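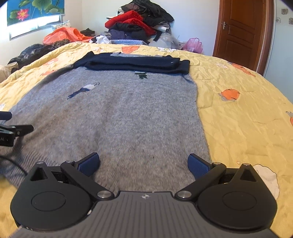
Residences > Lisness House > Linen and Laundry > Inspection checklists

Lisness House Residence, Iranstead
Clothing Care and Bedroom Safety Checklist — with inspection comments

Inspection completed 7th February. Areas covered: laundry room, drying room, bedrooms on the upper floor, knitwear store.

2 comments | 4 shares

Purpose

This checklist is used at each half-yearly inspection of the way residents' clothing is washed, dried, folded and put away. It applies to all staff working in the laundry and to any person who folds clothing in a bedroom. Each item is marked Satisfactory, Action Required or Not Inspected. Comments are entered by the inspector at the time and are not to be altered afterwards.

Part A. Laundry room

A1. Floor dry and free of lint, hangers and loose socks.
Satisfactory.

A2. Lint filters cleaned after every dryer load and the log initialled.
Action Required. The log had gaps over the second half of November. The filters themselves were clean at inspection. Staff are reminded that an unsigned load is treated as an uncleaned filter.

A3. Detergents and stain removers kept in original containers in the locked cupboard.
Satisfactory. One bottle of wool wash was near its end and has been added to the order from Qudah Supplies.

A4. Care labels checked before washing. Garments without a label treated as wool.
Satisfactory. The rule is posted above the sorting bench and staff could explain it when asked.

A5. Hot surfaces guarded and iron stored upright in its holder with the cord wound.
Action Required. The cord was hanging below bench height. It was corrected during the inspection, but the holder needs a second hook.

A6. Baskets not filled above the rim. Two persons to carry a full basket on the stairs.
Satisfactory on the day. The colour-coded baskets from the Bistville residence are deeper than ours and should stay on the ground floor.

Part B. Drying room

B1. Knitwear dried flat on mesh racks and not hung by the shoulders.
Satisfactory. All 16 racks were in place and level.

B2. Racks clear of heaters by the marked distance.
Action Required. The floor tape beside the north heater has worn away and the safe distance can no longer be read. Maintenance to renew.

B3. Ventilation running whenever racks are in use.
Satisfactory.

B4. Garments fully dry before they leave the room. Cuffs, neckband and hem to be felt by hand, as these dry last.
Satisfactory. The inspector checked 4 garments taken from the outgoing shelf.

Part C. Folding in bedrooms

C1. Bed made and bedspread smooth before clothing is laid out on it.
Satisfactory. A coloured bedspread is acceptable under pale knitwear provided it has been washed often enough not to shed dye.

C2. No pins, scissors or open safety pins on the bed or in the folding area.
Satisfactory.

C3. Bulky sweaters laid out at full width, with the body flattened and the sleeves brought in across the top of the chest.
Satisfactory. The large grey sweater with navy sleeves was used for this item. The sleeves had been folded inward one over the other below the neckline, making a thick band at the top of the garment. Staff should even out such a band by hand before the next fold, or the finished bundle will lean on the shelf.

C4. Creases smoothed from the centre outward, without pulling on the ribbing.
Action Required. The same sweater still had shallow folds down the left half of the body. The right side was close to straight. Creases left at this stage set during storage and are hard to remove from a heathered knit without steam.

C5. Hem brought level before the body is folded up.
Action Required. The ribbed hem curved down to a corner at the lower left. Ribbing should be eased into line with flat hands. It should never be tugged from one end.

C6. Decorated areas checked for loose threads and lifted stitches.
Satisfactory, with comment. Where a sweater carries a motif on the front, as this one does in white and navy and again in dark green, the fold should fall beside the motif wherever the size of the shelf allows. Any loose end is to be taken through to the wrong side with a blunt needle and never cut.

C7. Surface checked for marks, lint and fuzz before putting away.
Satisfactory, with comment. A tiny white mark on the navy knit was recorded. Marks of this kind are to be lifted with a soft brush first and sponged only if brushing fails. Slight fuzz on the grey body is within the accepted range and does not call for a fabric shaver.

C8. Walkway beside the bed clear while folding is under way.
Satisfactory. Drawers in two bedrooms were found open at shin height and were closed.

Part D. Knitwear store

D1. Shelves secure, with heavy items no higher than shoulder level.
Action Required. The upper shelf holds winter blankets. These are to move to the bottom shelf — the step stool is not a substitute.

D2. Stacks no higher than the marked line.
Satisfactory. The store held 26 garments and no stack was over the line.

D3. Cedar blocks in place and sanded in the past year. No mothballs.
Satisfactory. No mothballs were found.

D4. Each garment labelled inside the neckband with the resident's room number.
Not Inspected. The label list was being updated. To be carried over to the next inspection.

D5. Step stool in good order, feet intact, stored folded.
Satisfactory.

Actions arising

1. Dryer log to be reviewed weekly by the shift lead until the next inspection.
2. Second hook to be fitted to the iron holder.
3. Floor tape at the north heater to be renewed before the racks beside it are used again.
4. Folding steps C4 and C5 to be repeated with all bedroom staff, using a heavy sweater.
5. Blankets to be moved to the bottom shelf of the knitwear store.

Items 2 and 3 are to be reported to the residence office when finished. Item D4 stays open.

Comments

Laundry, ground floor: The worn tape has been reported to maintenance. The racks nearest the north heater are out of use for now and marked with a card.

Bistville residence: We use the same checklist and would ask that C3 say which sleeve goes in first. Our staff do it both ways. Where a sweater is very thick in the sleeve we lay a sheet of plain tissue between the layers, and we would like to see that added to the next version.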